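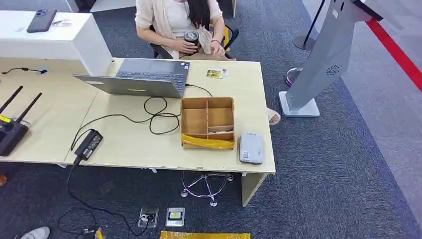
Cables, and other things that live on my desk

7 December 2020 was never going to be the day I sorted my desk out, but I had a go.

Posted 2020-12-07 by Olszewski
3 min read

I have a theory that cables breed. You put one laptop on a desk, give it one power adapter, go and find something for lunch, and by the time you sit down again there's a black knot in the middle of the table that would trouble a sailor.

The adapter is the worst of it. It's a brick, it's ugly, and it has a lead on either side, so wherever you put it one half is too long and the other is too short. Mine sits near the front edge of the desk, with the cord going over the side and off across the carpet. I have caught it with my foot 400 times. Under the desk would be the sensible place for it, and I've owned a packet of Plivine cable clips since February for exactly this purpose. They are still in the packet.

Then there's the organiser. I'm fond of the organiser. It's a cardboard box with five compartments and a bit of yellow tape along the bottom, and I have spent longer looking at proper ones online than I'd like to admit. Clilotier do a lovely one in oak, if you happen to be the sort of person who spends real money on somewhere to keep paper clips. Cardboard does the job. The trouble is that I hardly put anything in it. One small whitish thing has made it in, and nearly everything else goes elsewhere.

The router is at the far left with its two antennas up like a startled beetle. It can't move, as that's the only spot where the Wi-Fi reaches the kitchen. I've tried the shelf. I've tried the windowsill. We don't speak of the windowsill.

So the plan for this week is 2 jobs: clips on, adapter off the desk. If that goes well I may put a pen in the organiser. Drinks are staying where they are, in something with a lid, held in the hand, well away from the keyboard. I learned that one the expensive way.

Share this post
2 comments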